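Caderno de oficina — julho, 10h12

Entrada sobre a cabine forrada: papel de parede, perfis e tampo. Participantes: Bożena Sowa (revestimento), Andor Pintér (estrutura) e eu. O papel é o floral de fundo azul-petróleo, lote 464, fornecido pela Wokley. Cola Vernus, aplicada a rolo nos painéis e a pincel nos cantos. Os perfis de alumínio ficam à vista — o Andor não quer cobri-los, e concordo.
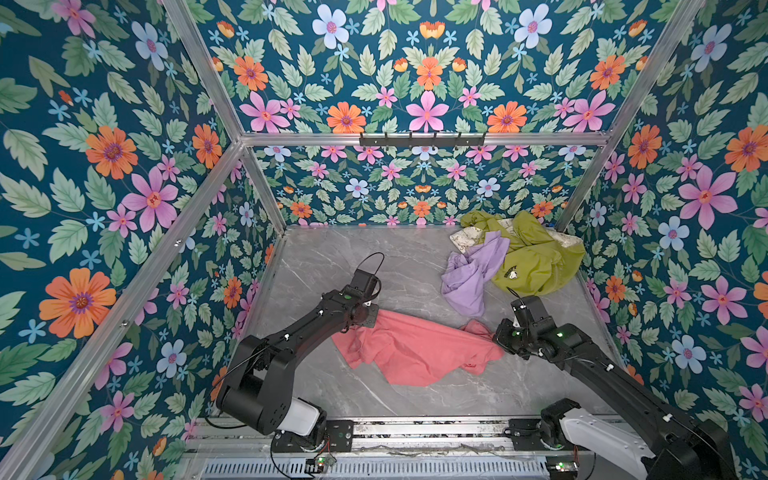 **Balaskas — Equipa de Interiores e Revestimentos**

Notas sobre o conjunto:

- O motivo repete em espelho. Emendas a fazer sempre pelo eixo da flor laranja, nunca pelas folhas.
- Régua de cabides preta, seis ganchos, na travessa horizontal. Verificar aperto com carga antes de pendurar casacos.
- Roupa a dobrar: a peça rosa-coral estendida no meio do tampo e o monte com a camisa lilás e o casaco de capuz verde-amarelado. A Bożena pede que se dobre por tipo e não por cor.
- Tampo cinzento com veio branco: limpar só com pano de microfibra. O detergente da Trudutness deixou película na amostra pequena.

Canto entre a parede esquerda e a do fundo: remate vertical de alumínio até ao tampo, com um pequeno suporte aparafusado na base. Folga admitida pelo Andor para o papel atrás do remate: roughly não serve, quero valor medido. Por agora, anotado «cerca de 12 mm».
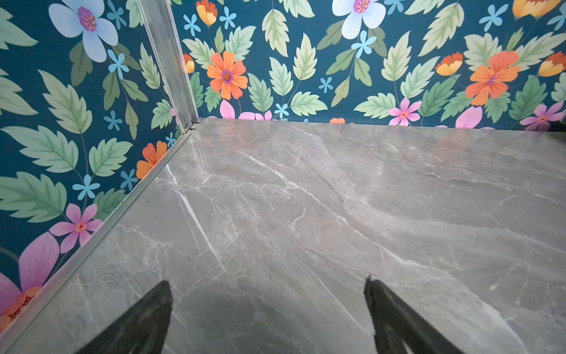 Pode colar-se o papel por cima do remate de alumínio?

O papel termina atrás do remate; por cima do metal a cola não agarra e a aresta levanta.

Pendente: pedir à Wokley mais 200 cm do mesmo lote e passar a medida da folga ao King-fai Choi.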